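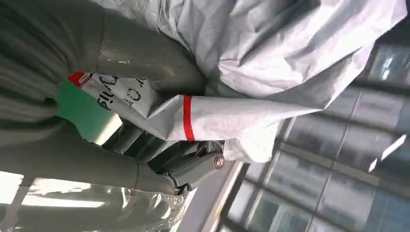
# 「手」を買う前に、袋の予算を立てる――Boderer社 設備計画担当カティア・パーチェさんに聞く

取材 2/3/22

カティア・パーチェさんの机には、見積書の束がふたつ並んでいます。片方は去年のもの、もう片方は今年のもの。去年の束のほうが薄いのは、「あのころはまだ、何にお金がかかるのか分かっていなかったから」だそうです。お茶をいただきながら、つい長居をしてしまいました。

Boderer社は、Plemsteadの作業室で、宅配用のポリ袋をロボットハンドに扱わせる仕事に取り組んでいます。つかむ、持ち上げる、口を広げる。言葉にすれば簡単ですが、薄くてくしゃくしゃになるものほど、機械にとって手ごわい相手はないのだとか。

「最初にいただいた見積もりは、本体の値段がどんと大きく書いてあって、その下に小さく『付属品一式』とあるだけでした。わたしは経理の出身なので、一式という言葉を見ると、どうしても開けてみたくなるんです。それで開けてみましたら、まあ、出てくること出てくること」

笑いながら見せてくださったのは、腕を包むカバー、透明の保護シート、指の交換部品、そして練習用の袋までが細かく並んだ表でした。同僚のアデルモ・サンナさんと二人で、ひと晩かけて作り直したものだそうです。

「とくに袋ですね。何度もつかめば、しわのつき方が変わってしまいます。新品の袋ばかりで試すのも、くたびれた袋ばかりで試すのも、どちらも現場とは違う。ですから両方を用意しておきたい。けれども、袋代なんて誰も予算に入れていなかったんです。結局、最初の注文は2867枚になりました。半端な数でしょう。倉庫の棚に入る分だけ、と頼んだらこうなってしまって」

無地の袋にすればもっと安く済むのでは、と尋ねると、パーチェさんは首を横に振りました。赤い線や文字が入った、街で見かけるような印刷の袋でなければ意味がない、というのが作業チームの意見だったそうです。指先でつまむ場所のすぐ脇に赤い模様が来ることもあれば、「Every Promise」と書かれた宣伝文句が斜めに寄れていることもある。そういう袋をきちんと扱えるかどうかを見たいのですから。 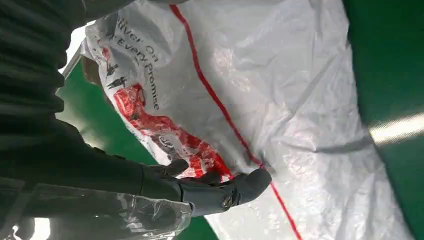 ## カバーは消耗品か、設備か

話が長くなったのは、カバーのことです。パーチェさんの会社では、ここでずいぶん議論があったといいます。

「サンナさんは設備だと言い、わたしは消耗品だと言いました。腕にかぶせる透明の保護材は、しわが寄りますし、動かせばこすれます。これを本体と同じ年数で償却するのは、わたしにはどうしても納得がいかなかったんです。布のようなカバーのほうは、もう少し長く使えそうですけれど、それでも洗い替えが要ります」

折り合いがついたのは、消耗品の枠を本体価格の15パーセントとして別に立てる案でした。使い切らなければ翌期に回す。足りなくなったら、必ず理由を書いて相談する。取り決めは紙一枚に収まり、いまも作業室の入口に貼ってあるそうです。

見積もりを頼んだ相手は二社。FurudhamとDal Belloです。ハンドの性能だけで言えば、どちらも申し分なかったと、パーチェさんは両方に気を遣いながら話してくださいました。

「違いが出たのは、部品の届き方でした。Furudhamさんは指を一本から売ってくださる。Dal Belloさんは手首から先をまとめて交換する考え方で、その代わり作業が早いんです。どちらがいいかは、止まったときに何時間まで待てるか、ということに尽きます。うちは待てるほうでしたので、指を一本から、を選びました」

現場でハンドを受け持つフセイニ・チカタさんにも、発注の前に時間をもらったそうです。パーチェさんは見積書を持って作業室の椅子に座り、袋をつまんでは放す様子を、午前中いっぱい眺めていました。

「数字だけ見ていたときは、指先の部品がなぜこんなにするのかと思っていたんです。でも、関節がいくつもあって、ねじがあって、継ぎ目があって、それがあの頼りない袋の横まで降りていくのを見ますとね。ああ、これは値切るところではないな、と。ほかで節約しましょう、という気持ちになりました」 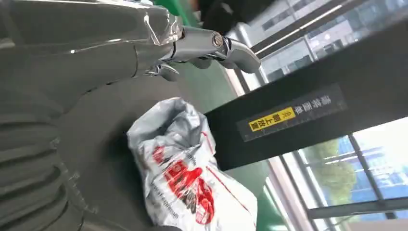

## 窓のある部屋と、次の計画

節約した先のひとつが、部屋でした。専用の暗い試験室を借りる案もあったのですが、見送って、大きな窓のあるいまの部屋をそのまま使うことにしたのです。外には木が見え、向かいの建物の窓が並んでいて、機械の部屋にしてはずいぶん気持ちのいいところです。

「明るさが変わるから困ると言われるかと思ったら、チカタさんは、変わるほうがいいんですって。つやのある袋は光り方がそのつど違うので、どうせなら慣れておきたいと。家賃の差額で、保守契約を33か月に延ばせました。これはちょっと自慢です」

次に控えているのは、二台目の検討です。稟議は9月に出す予定で、それまでの6か月は、部品の交換記録をこつこつつけていくとのこと。どの指が、いつ、何をしているときに傷んだのか。書式はパーチェさんの手製で、備考欄がやけに広く取ってあります。

「現場の人は、備考欄に本当のことを書いてくださるでしょう。前の会社で、ロナウド・バストスさんという先輩に教わりました。欄が狭いと『異常なし』しか書けないよ、と。ですから思い切って広くしました。印刷すると用紙が増えてしまうんですけれど、その紙代も、ちゃんと予算に入れてあります」

これから設備を買う方に何かひとこと、とお願いすると、パーチェさんはしばらく見積書をめくってから、こうおっしゃいました。

「納品日の翌週に、何を買い足すことになるか。それを業者さんにも現場にも、先に聞いてみてください。わたしはそれを聞かなかったので、最初の月に三回も追加の伺いを書きました。三回目には、サンナさんが判子を持って待っていてくださいましたよ」

帰りぎわに、新しい見積書の表を一部いただきました。「一式」と書かれた行は、ひとつもありませんでした。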